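I moved the last of my euros back into dollars in October, and a few people have asked why I bothered with such a small sum. It was 2000 euros, left over from a job I did for a client overseas. I had kept it in a separate account because I expected the euro to go up after the rate meeting. It did go up, for a short while, and then it gave most of that back.

I don't trade currencies for a living. I get paid in two of them, and that means I have to make a decision every few months whether I like it or not. For a long time my decision was to wait. I would look at the rate in the morning, read two or three opinions, and leave the money where it was.
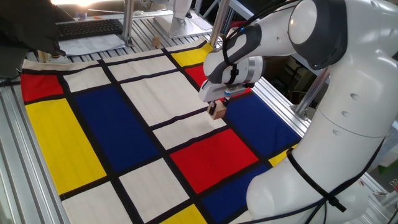 Zoila Arboleda wrote to me that waiting is also a position, and that I should at least write down the rate at which I would sell. She does it on paper and keeps to it. I tried that over the summer. I picked a number, the rate got close, and I moved the number. I did this twice before I saw what I was doing.

The other thing I had not looked at properly was cost. My bank, Laldale, says it charges no fee on conversions, but the rate it gives is worse than the one on the news. When I compared it with the quote from Waser on the same afternoon, the difference on my 2000 euros came to 25 dollars. The move I had been waiting for since spring was worth less than that. I switched the same week. Opening the account took 4 days, mostly for the ID check. 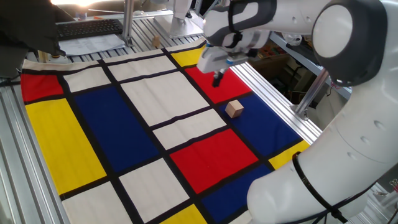

Doesn't the cheaper service just make it up on the transfer out? Octavio Apaza asked that under my last post, and it's a fair question. Waser charges 3 dollars to send the money on to a US bank. I included that when I did the comparison, so the 25 is what was left after it. On a smaller amount it would matter more, and below a few hundred I would probably let the payments add up first.

So the plan now is dull. When a payment comes in, I convert half that day and the other half a month later. I don't read the forecasts first. If the dollar gets much stronger in between, I lose a little on the second half, and I can live with that. I still follow the central bank news because it interests me, but it no longer decides anything in my account.

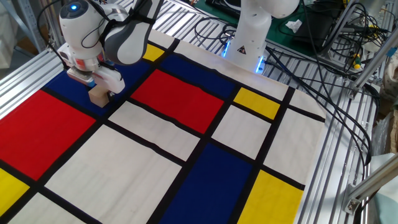
Robot arm holding a small block over the patterned cloth.

The next payment is due before the end of the year. I'll post both rates when the second half has gone through, along with what Laldale would have given me on the same days.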